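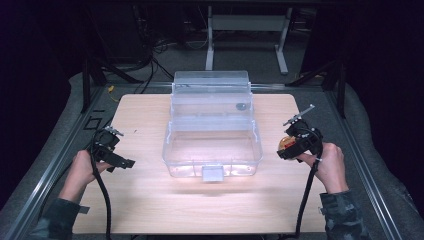
Small parts get lost in a deep bin, so I keep mine in shallow hinged boxes, one kind of part to a box. Clear plastic is best for this. The lid should stand up by itself when you swing it back, like the one on the table, and a latch tab in the middle of the front wall is easy to work with one thumb.

How to set one up

Wash the box in warm water with a drop of dish soap and dry it with a towel. Leave it open for 20 minutes before you put in anything made of steel.

Cut a piece of thin felt to fit the floor of the tray. Take 2 mm off each side -- the corners are rounded and a tight piece will buckle.

Put the parts in and stop well below the rim. Close the lid and press the latch until it clicks.

Write the label on masking tape and stick it on the front, to one side of the latch.

I have 17 of these on a shelf now, and I redo the labels every November.

Posted by Arwel Gittins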